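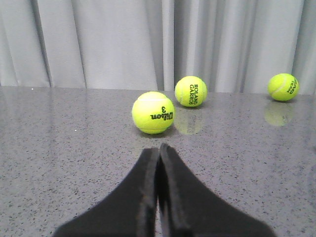
Cluvach Nature Reserve opens new lake trail in September

The Cluvach Nature Reserve will open its new walking trail along Lake Brabec in September. The trail is 30 kilometers long and connects the village of Cirer with the old beech forest in the north of the reserve.

"Our guests asked for many years for a longer route," says Vojtěch Sokol, director of the reserve. "Now they can walk two days and sleep near the water."

Overnight places are offered at the Funomport lodge – 105 beds, open until the first snow. Day visitors can start from the Cirer gate from 7 a.m.

Press contact: Rozália Koubek, Cluvach Nature Reserve visitor office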